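Clendau Wrist Recording Kit — two months on

Posted May 8, 2019

Rating: 4 out of 5

I bought the Clendau kit to collect demonstrations for a small arm I keep on a bench in the spare room. The arm learns by copying, so before it can do anything useful somebody has to drive it through the same job many times over while the camera and joint positions are saved. The kit is meant to make that part less of a chore. I have now saved 1,821 episodes with it, nearly all of them simple table clearing, and I think that is enough to judge it fairly.

In the box you get the wrist camera, a bracket, a pair of flat black fingers, the cable, a foot pedal and a licence for the recording software, which is called Dinadora. There is a printed sheet for the bracket and nothing on paper for the software. Fitting the bracket took me an evening. The screws are a decent size and the holes lined up, but the cable has to go on before the left side is tightened, and the sheet puts those steps the other way round.

The camera is the best part. It looks down past the fingers, so the gap between them is always in view and you can see what you are about to close on. Colour is good under plain room light. Glossy dishes still give a bright spot, and I have stopped trying to get rid of it. The arm will meet shiny plates later on, so it may as well meet them in the recordings.
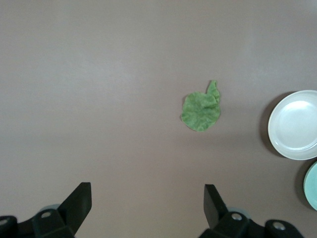
Cloth is where most of my time has gone. A plate has a rim and you can learn one or two ways to take it, but a crumpled towel is a different shape every time you drop it. I try to start each episode with the fingers open and well back from the cloth, so the approach gets recorded as well as the grab. My early episodes began too close, and a model trained on those had no idea what to do from further out. I threw away 118 of them.

The foot pedal starts and stops a recording, and a long press marks the last one as bad. It works well and I would not go back to using a keyboard. You do have to remember to move things between episodes. I got lazy in the first week and left the plates in one spot, and the arm learned the spot.

Dinadora is fine for saving and poor for sorting. You can add a label to an episode but you can't search by it, so I keep my own list in a spreadsheet. Playback is quick. Export worked with my training code after I renamed two fields. It crashed twice in the time I have had it, both times during a long export, and no episodes were lost.

I used the Tanguy kit before this one. Its pedal was better built and its software had proper search, but the camera sat off to the side and one finger hid the object for the last part of every grab. For small or soft things I prefer the Clendau by a good margin. For boxes and cups I doubt you would notice much difference.

Good: camera position, pedal, solid bracket, easy playback.

Bad: step order on the sheet, no label search, short cable. I added an extension from Batby — it has been fine so far.

I would buy it again for this kind of work. If you already have a wrist camera you are happy with, ask whether they will sell you the pedal on its own. I plan to start on folding in June and will add to this review if the fingers show any wear.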